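Karriere > Forschung und Entwicklung > Offene Stellen

Wissenschaftliche Mitarbeit Simulation und Greifen im Haushalt (m/w/d)

Juni, Redaktion Karriere Drorton, verantwortlich: Elis Lloyd

Lesezeit: 3 Minuten

Drorton entwickelt Steuerungssoftware für zweiarmige Roboter. Für das Projekt Kimen suchen wir zum nächstmöglichen Zeitpunkt Verstärkung in Vollzeit. Die Stelle ist zunächst auf 2 Jahre befristet, eine Verlängerung ist vorgesehen, sofern die Anschlussfinanzierung bewilligt wird. Arbeitsort ist unser Standort Tredano, zwei Tage pro Woche mobiles Arbeiten sind nach der Einarbeitung möglich.

Kimen untersucht, welche Handgriffe im Haushalt eine Maschine heute zuverlässig übernehmen kann und welche nicht. Es geht um Schubladen öffnen und schließen, Lebensmittel umräumen, Geschirr einsortieren, Arbeitsflächen freiräumen. Der Stand ist durchwachsen. Eine einzelne Tomate von der Arbeitsplatte zu nehmen, gelingt unserer Steuerung in der Simulation meistens. Sobald eine Schublade dazukommt, die mit der einen Hand gehalten und mit der anderen befüllt werden soll, sinkt die Erfolgsquote deutlich. Auf der echten Hardware sinkt sie noch einmal. Wer sich bewirbt, sollte wissen, dass ein fertiger Küchenhelfer in der Laufzeit des Projekts nicht entstehen wird.

Gearbeitet wird überwiegend in der Simulation. Jede Aufgabe läuft dort in vielen Varianten: andere Lage der Gegenstände, andere Oberflächen, andere Reibung. Ein vollständiger Testlauf umfasst 2000 Durchgänge und wird über Nacht gerechnet. Morgens werden die Fehlversuche gesichtet und nach Ursache sortiert, und das ist ein erheblicher Teil der Arbeit. Die Aufgabe mit dem schwarzen Schubladenschrank und den losen Lebensmitteln auf der Marmorplatte gehört zum festen Bestand und wird von der neuen Stelle mitbetreut.
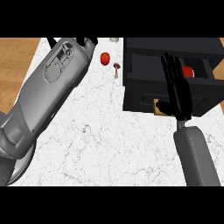 Rodrigo Moreira wendet an dieser Stelle regelmäßig ein, eine Schublade sei erst dann erledigt, wenn sie auch klemmen dürfe. In jeder Küche, die er kenne, hake mindestens eine, und ein Mensch ziehe dann eben etwas schräg oder hebe sie an. Solange die Maschine das nicht könne, solle man mit dem Wort Haushaltstauglichkeit sparsam umgehen.

Wir teilen diese Einschätzung. Klemmende Schubladen, Griffe mit Spiel und feuchte Oberflächen sollen deshalb im kommenden Projektabschnitt in die Testreihen aufgenommen werden. Die Modelle dafür fehlen zum größten Teil noch.

Ihre Aufgaben

- Aufbau und Pflege simulierter Küchenaufgaben für zwei Arme, einschließlich Schubladen, Türen und Kleinteilen
- Auswertung der nächtlichen Testläufe und Dokumentation der Fehlerursachen
- Verbesserung der Kontaktmodelle für mehrfingrige Hände
- Vergleich der Ergebnisse mit Versuchen an der Hardware unseres Partners Valente
- Mitarbeit an Berichten und Veröffentlichungen

Ihr Profil

- Abgeschlossenes Masterstudium in Informatik, Maschinenbau, Mechatronik oder einem verwandten Fach
- Sichere Kenntnisse in Python, Grundkenntnisse in C++
- Erfahrung mit mindestens einer Physiksimulation
- Kenntnisse im maschinellen Lernen, idealerweise im Lernen aus Demonstrationen
- Deutsch oder Englisch fließend, die jeweils andere Sprache soweit, dass Sie einer Besprechung folgen können

Eine Promotion ist nicht erforderlich. Bewerbungen von Personen, die bereits in einer Küche, in der Pflege oder im Lager gearbeitet haben, sind ausdrücklich erwünscht. Bitte erwähnen Sie solche Tätigkeiten im Lebenslauf, auch wenn sie schon länger zurückliegen.

Was wir bieten

Sie arbeiten in einem Team von 22 Personen, davon 3 im Projekt Kimen. Die Arbeitszeiten sind flexibel, die gemeinsame Durchsicht der Testläufe beginnt um 9:30 Uhr. Rechenzeit für eigene Fragestellungen steht tagsüber zur Verfügung, nachts haben die festen Testreihen Vorrang. Der Besuch einer Fachtagung pro Jahr wird bezahlt. Eine Kantine gibt es in Tredano nicht, eine Teeküche mit Herd ist vorhanden.

Bewerbung

Senden Sie uns bitte Lebenslauf, Zeugnisse und ein Anschreiben von höchstens einer Seite als zusammenhängende PDF-Datei über das Bewerbungsformular. Wählen Sie dort das Stichwort Kimen aus. Nennen Sie im Anschreiben eine Tätigkeit im Haushalt, die Sie einer Maschine in fünf Jahren zutrauen, und eine, die Sie ihr nicht zutrauen, jeweils mit kurzer Begründung. Arbeitsproben in Form von Quelltext können verlinkt werden, sind aber keine Voraussetzung.

Das Auswahlverfahren besteht aus einem Videogespräch und einem halben Tag vor Ort, an dem Sie mit uns einen Satz Fehlversuche durchgehen. Reisekosten innerhalb Europas werden nach Vorlage der Belege erstattet. Fachliche Fragen beantwortet Rodrigo Moreira, Fragen zu Vertrag und Ablauf Elis Lloyd.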